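3.2 Layer order in the cold sandwich

By Špela Todorova and Panagiotis Delić, Flellmont | December
2 comments | 11 shares

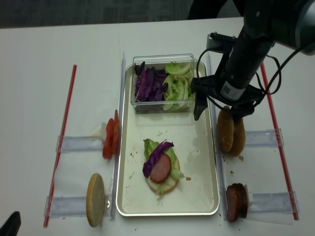
Figure 2. Sandwich during assembly: lettuce, sausage slice and purple cabbage on the bottom bun.

Why is the lettuce placed before the sausage? The leaf separates the bun from the moist fillings, and the crumb keeps its colour and bite for longer.

The cabbage was shredded so that it can be laid over the meat in single strips. In the Berkden trial we tasted 8 sandwiches of each order, and the tasters favoured the one with lettuce at the bottom.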